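Section 4: First grips with the hand-held pair

By now you should have both grippers built, the pads glued on and the springs fitted. If you're still waiting for the glue to go off, leave it until morning. I didn't the first time and one of my pads slid sideways like a loose tooth.

I wrote this part up in March after Jinlong Tan asked me how I'd done mine, and he's since built his own set and sent me a page of corrections, so you're getting the better version. I call the pair Peltolis, and that's the name you'll see on the settings screen too. Vega Paredes wrote the logging program (Midon) and I'll only cover the bits of it you need here. Her own notes are much longer and worth reading if you get stuck!

What you need for this section

Both grippers, charged
The laptop with Midon on it
A table you can walk right round, with a cloth on it
A heap of ordinary household stuff, soft and hard mixed together
A small screwdriver for the pivot pins

4.1 Checking the linkages

1. Hold the gripper in your writing hand with nothing near the fingers. Squeeze slowly until the pads meet, then let go slowly.

2. Listen to it. You want a soft click at the end of the travel and nothing else. Any scraping usually comes from a pivot pin done up too tight, so back it off a quarter turn and squeeze again.

3. Look at the pads from the front while they're closed. They should meet flat all the way down. If there's a gap at the top, one arm has gone on a tooth out and you'll need to go back to Section 3 (sorry, I know, it's fiddly).

4. Do the same with the other hand. Please do both. My left one was perfect and I assumed the right would be, and it had a burr on one arm that took me a whole evening to track down.

CAUTION: keep the skin between your thumb and first finger clear of the linkages. They don't look like much but they do nip.

4.2 Setting the opening

5. Open Midon and choose Peltolis, then Set Opening.

6. Let the fingers spring fully open and press Store Wide. Mine reads 991. Yours will be a bit different and it doesn't matter, so long as you get the same number when you try again.

7. Squeeze fully shut and press Store Closed. Mine reads 13. If yours keeps wandering, check the ribbon cable is pushed home at the handle end.

8. Repeat for the second gripper. The program will happily let you save the left one's numbers over the right one's, so read the name at the top of the screen before you press anything.

Note: Jinlong's corrections say to redo this whenever you change the pads. He's right, even when the new ones are supposed to be the same thickness.

4.3 The soft things first

Start with something that squashes. Everyone wants to go straight for the boxes (I did!), but a box lets you get away with a sloppy grip and a soft thing shows you exactly where the pads are pressing. Foam fruit netting is my favourite for this. It costs nothing, it springs back, and it's light enough that you can tell at once if you're dragging it along when you meant to be lifting it.

9. Press Record in Midon and wait for the beep.

10. Bring one gripper in with the fingers wide, one pad each side of the netting, and close until it just starts to narrow in the middle. Stop there. There's a strong urge to keep squeezing and you have to sit on it.

11. Bring the second gripper in from the side, low and slow, keeping your wrist loose.

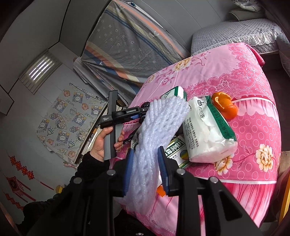

12. Hold still for a slow count of 4, then open the first gripper and let the second one take over. If the netting springs away from you, you opened too quickly. Have another go.

13. Press Stop. Midon names the run for you and drops it in the folder called Fustness. Don't rename it yet, as the sorting step in Section 6 goes by those names and gets very upset if it can't find them.

It'll feel clumsy to begin with. You'll knock your own knuckles and forget which hand you're meant to be opening. I was a good way into my first afternoon before the handover felt like one movement, and Vega says she was the same, so don't bin your early runs. Keep them in a folder of their own for comparing later.

CAUTION: don't let the two sets of fingers close on each other. The pads will survive but the pins bend, and a bent pin feels exactly like a tight one when you're hunting for the fault.

4.4 Picking from a heap

Once you can pass the netting across without swearing, pile everything up in the middle of the table. Cartons, bags, packets, whatever you've got in. Let things overlap and lean on each other. A tidy row teaches you very little.

14. Stand so the heap is straight in front of you and your elbows are clear of the furniture.

15. Press Record, then come in with the fingers fully open and the pads either side of the heap. Pause before you go down to anything. This gives Midon a clean start point, and it gives you a moment to decide what you're going for.

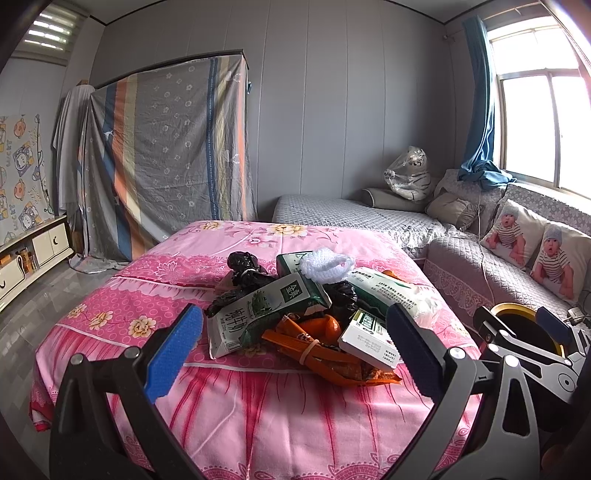 16. Pick from the top. Going for something underneath brings the whole lot down with it, which is fun once.

17. With a carton, grip across the narrow side and square your wrist to it before you close. With a bag, take a pinch of the loose plastic and lift straight up.

18. Put the thing down somewhere else on the cloth, open fully, and back away before you reach for the next one.

19. Press Stop when you've had enough, or when your forearm starts to shake. Short runs are fine.

Note: a shiny wrapper can slip off the pads if they're dusty. I wipe mine with a damp cloth between runs and let them dry properly.

4.5 Checking what you've recorded

20. Open the last run and play it back with the opening trace switched on. The line should sit near your wide number, dip for each grip and come back up again.

21. If the line is flat, the handle wasn't talking to the laptop. Restart Midon, plug the handle in again and redo steps 5 to 8.

22. If it's jagged all the way along, go back to 4.1 and check the pins.

23. Copy the good runs over to the drive marked Poduval (or whatever you've called yours in Section 2). I had 62 runs by the time I moved on to the arm itself and I could have done with more of the soft ones.

Leave both grippers sprung open when you put them away, with nothing resting on the pads. Charging is covered in Section 5, along with the clip that holds the cable out of your way.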